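Questions about the upper-floor units at Fukstead

**What is the ceiling made of?**
The structural deck is left exposed. It is corrugated, with parallel ribs and cross beams, and is painted white throughout. There is no suspended ceiling on this floor.

**Can I hang things from it?**
Only from the cross beams, and only with clamps. Do not drill the deck. Fixings in the ribs will be removed at the tenant's cost. Send a sketch and the total weight to Flor Echeverri before ordering anything.

**May I box in the pipes?**
No. Access is needed along their full length. A removable screen is allowed if it lifts off without tools.

**How are the lights controlled?**
One switch by the door works all the fittings in the unit. Split switching can be added for a fixed fee of 209, payable with the June or December rent. Replacement tubes come from the site office – please do not fit your own, as colour temperatures then vary along the row.

**What does the room look like with the lights on?**
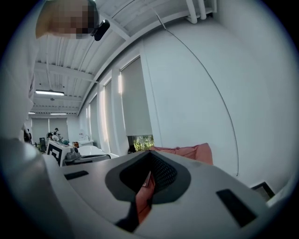 *Ceiling and light fittings, Huamán unit.*

**Can soft furnishings stand by the window wall?**
Yes, provided the opening handles can be reached. Cushions and bags on the floor should be moved on cleaning days. Curtains must carry a fire label.

**Can I lean pictures against the walls?**
Yes. Hanging them is also permitted, using the small pin hooks supplied. Adhesive strips pull the paint off and are charged as damage.

**How large are the units?**
Huamán is 60 square metres. Pakari is the same width but shorter – ask the office for the plan.

**Who do I contact about a failed fitting?**
Vekeck handles electrical repairs. Quote job code 3380 and the unit name.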